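10 April 2022

Got the letter about the uniform change. The school is dropping the blazer from August and going to a plain navy sweater with the crest sewn on. I read it twice at the kitchen counter. It says the choice was made after a survey of parents. I remember the survey. I filled it in on my phone in the parking lot at Sadwood and I can't recall what I picked.

My own feeling about uniforms has moved over the years. When my daughter started there I was against the whole idea. I had gone to a public school in jeans and thought a tie on an eleven-year-old was silly. Then I had a year of mornings with no fight over clothes and I stopped complaining. My son is different. He is nine and still at Quezada Elementary, where there is no uniform, and he wears the same green hoodie until I take it off him to wash it. So for him it would make no difference at all.

The blazer cost 72 dollars and she has outgrown two of them. I won't miss paying for it. The sweater is supposed to be cheaper but the letter gives no price. It only says the supplier will be Borar, the same as before, and that the order form will be up before the end of term. Last time the form went up late and we ended up with a skirt two sizes too big, which I took in by hand with a YouTube video propped against the sugar jar. The stitching held until spring.

She is upset about it, more than I thought she would be. She said the blazer has pockets and the sweater doesn't. She keeps her pens, her bus pass and her lip balm in those pockets, and she asked me where all of that is meant to go. I said a bag. She said bags have to stay in the lockers between classes. I hadn't known that. I wrote it down to bring up at the meeting.

The other thing she said, later, when we were doing the dishes, was that in the blazer the older girls looked like older girls. She has been looking forward to the gold braid you get on the sleeve in the last two years. There is nothing in the letter about braid. I don't think the people who wrote it thought of that, and I hadn't either. I told her I would ask. She said not to ask in front of people.

I went back through the handbook after supper to see what it says now. It has grown. There are 5 pages on dress alone, including one on hair ties. Earrings, one per ear, plain. Nail polish, none. Makeup, "discreet" for the upper grades, and no meaning given for discreet. I can see how that goes wrong. Last fall she was sent to wash her face for wearing tinted sunscreen, and a girl two rows over in full mascara was left alone. I wrote to the office that time and got a polite answer that said nothing.

On that subject we did sit down this afternoon and go through her things, the creams and so on. Half of it was free samples. Some of it was mine and had been missing since Christmas. We agreed she can wear sunscreen every day and that I will send a note with it so there is no question. She threw out one tube that had gone a funny color and put the rest back in her drawer.
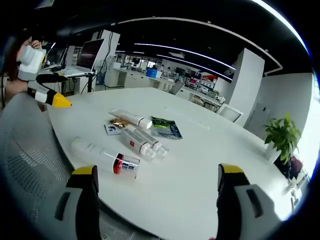
Tubes and packets on the white table.

I tried to think about what a uniform is for. The letter says it builds belonging. Maybe. When I pick her up I see two hundred kids dressed alike and they still stand in the same little knots they would stand in anyway. The shoes give it away, and the phones, and the coats. One boy has a watch that I looked up out of nosiness, and it sells for 499 dollars. A sweater isn't going to hide that. But I do think it takes some of the heat off. She has never once asked me for a brand of shirt for school, and her cousins ask all the time.

What I'd like is for them to keep a swap rack. There was one in the back hall for a while, with the outgrown blazers on it, and I got her second one there for nothing. Then the hall was painted and the rack didn't come back. The parents' group said in the winter newsletter that it had raised 3000 dollars and wanted ideas. A rack and a few hangers would hardly touch it. Once the sweaters come in there will be a great pile of blazers in closets all over town - good wool, most of them - and no use for them. I might ask if they can go to the drama club.

The meeting is in the Plurex building because the gym floor is being done. Parking there is bad. I'll leave work early and walk over if it isn't raining. My list so far is pockets, braid (after, in private), the price, the order form, the rack. Also whether kids in their last year can keep wearing the blazer. It seems hard to make somebody buy all new for two terms.

My son asked at bedtime if he will have to wear the sweater when he goes up. I said yes, if he goes there. He asked if he could wear the green hoodie under it. I said it wouldn't fit under it. He thought about that for a bit and asked if he could get a bigger sweater.

Need to sign the field trip slip and find his library book. The overdue notice came again. I have looked under both beds and in the car. Tomorrow I'll try the piano bench.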